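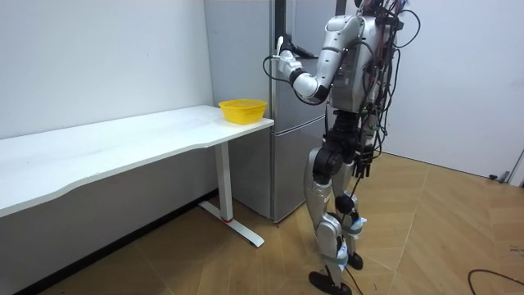 Refrigerator door task. Robot in a slight crouch, end effector on the upper door handle.

Serkholm Teleoperation and Demonstration Kit

Serkholm is an operator station and recording package for teaching manipulation tasks to humanoid and dual-arm robots. The operator drives the robot from a seated or standing position, or moves the arm by hand, and the system stores the motion together with camera and joint data in one episode file. The same file format is used for both methods, so hand-guided and remote demonstrations of one task can be trained on together.

The kit is supplied by Firar as hardware plus a license for the Alden recorder. It does not include a robot. A joint-level control interface on the robot side is required.

What is in the kit

- Left and right operator arms with wrist rotation and a spring-return grip lever
- A pair of finger-tracking gloves for use with multi-finger hands
- Foot pedal unit with two pedals (engage, mark)
- Control box with emergency stop loop
- Ebrahimi head mount for one stereo camera, supplied without the camera
- Tripod bracket for a fixed workspace camera
- Alden recorder license, one station
- Cable set and strain relief clips

The operator arms clamp to a table edge. A floor stand is available separately.

Remote control mode

Arm commands are sent at 250 Hz. The operator arms do not need to have the same link lengths as the robot. Position is mapped at the wrist, and the elbow is resolved by the robot's own solver within the limits set in the robot profile.

Motion is passed to the robot only while the engage pedal is held. Releasing the pedal freezes the arm targets at their last value. The operator can then move back to a comfortable position and engage again without moving the robot. This is used often in tasks with a long reach, such as pulling a door through its full swing.

Force feedback is limited to the grip lever. The lever stiffens when the reported finger or gripper current passes a set threshold. There is no force feedback in the arms. Operators working with handles and latches should use the wrist camera view if one is fitted, as contact at the handle is hard to judge from the head camera alone.

Balance and leg control are outside the scope of the kit. On a legged robot, the station sends upper-body targets only and expects the robot's whole-body controller to keep it standing. A stance height can be selected before the episode begins. A lower stance with the knees flexed gives most controllers more margin when the arm is pulling against a load.

Hand-guided mode

In hand-guided mode the arm is placed in gravity compensation and the teacher moves it by holding the forearm and wrist. The kit reads joint positions from the robot and records them at the same rate as in remote control mode. Finger motion cannot be guided this way on most multi-finger hands. The glove can be worn on the free hand to supply it — this takes some practice and is best kept to simple open and close motions.

The person's arms and hands will appear in the camera views during hand guiding. For policies trained on images, the recommended procedure is to record the path by hand, replay it without the person present, and store the replay as the training episode. Alden has a replay function with a speed limit for this purpose. Objects must be returned to their starting positions before the replay.

Finger tracking

The gloves report flexion for each finger and both flexion and spread for the thumb. Each finger is mapped separately, so poses such as index extended with the other fingers curled are carried over to the robot hand as made. Calibration takes an open hand, a fist, and a thumb-to-index pinch. It should be repeated when the operator changes and after any long break.

Robot hands usually have a shorter thumb travel than a human hand. The mapping can be scaled in the hand profile. For picking fruit or other round items out of a shallow basket, set the thumb scale first and check it with the hand clear of the rim before lowering. A thumb that projects farther than the operator expects will catch the rim on approach.

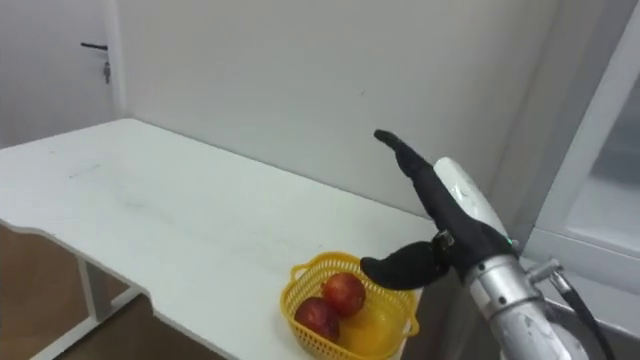
Recording with Alden

Alden writes joint positions, joint commands, glove values, pedal state, and all camera streams against a single clock. Recording starts when the operator engages and stops on a long press of the mark pedal. A short press sets a mark within the episode. Marks are normally placed at changes of stage: hand at object, grasp made, object released.

Each episode receives a task label, an operator code, and a result (complete, partial, discard). Discarded episodes are kept on disk until they are cleared from the review screen. The station drive holds 3,000 episodes of typical tabletop length with two cameras. Export is by network share or removable drive.

Camera placement

Two views are recommended for every task. The head camera follows the robot and shows the hand and the near part of the table. The fixed camera is set to the side of the workspace and should cover the arm from shoulder to fingers, along with the object or appliance being handled. If the robot's height makes it necessary to lose something from the fixed view, lose the head before the feet. Foot position is useful when reviewing failed pulls and reaches.

Lock exposure on both cameras before the first episode. White tables against white walls cause auto exposure to shift as a dark hand enters the view.

Cable routing

Robots with external wiring need enough slack at the wrist and elbow for the full task motion. Move each joint to its limit at low speed with the cables clipped, then record. Check that no loop can pass over a door handle or basket rim. Floor cables should leave the work area behind the robot.

Requirements

- Robot joint interface with position command and position feedback
- Gravity compensation on the arm (hand-guided mode only)
- Wired network between the control box and robot — wireless links are not supported for command traffic
- Emergency stop input on the robot or its power supply

Ordering

Robot and hand profiles are prepared by Firar from the customer's joint limits and kinematic description. Send both with the order. Units ordered before October used an earlier pedal connector and need an adapter for the current control box. Gloves are available in small, medium, and large.

Page revised January 24, 2021

Contact Firar | Copyright Firar. All rights reserved. | Back to top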